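Two wheels and a wet hill

I gave up on the club's road series in February and went back to hill climbs. A few people asked why, so I have written it down.

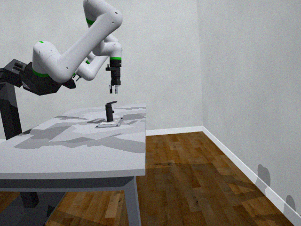
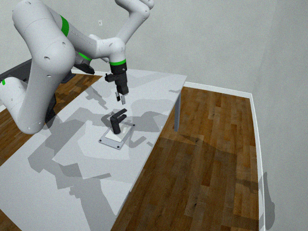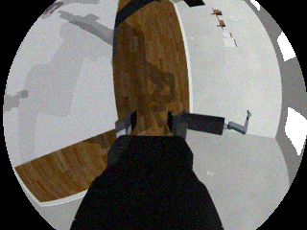

Pronau, August 11, 2023

The climb is short and narrow, with 12 bends and a bad patch of tar near the top. I ran the old 400 again. The bigger bikes get away faster but they have to brake for the chapel bend, and I mostly don't.

It rained before my second run. I lost the back end slightly at the wall and shut off. Almost 700 people had come to watch, far more than last year.

The entry fee has gone up again. Next one is Gurneo, if the clutch holds.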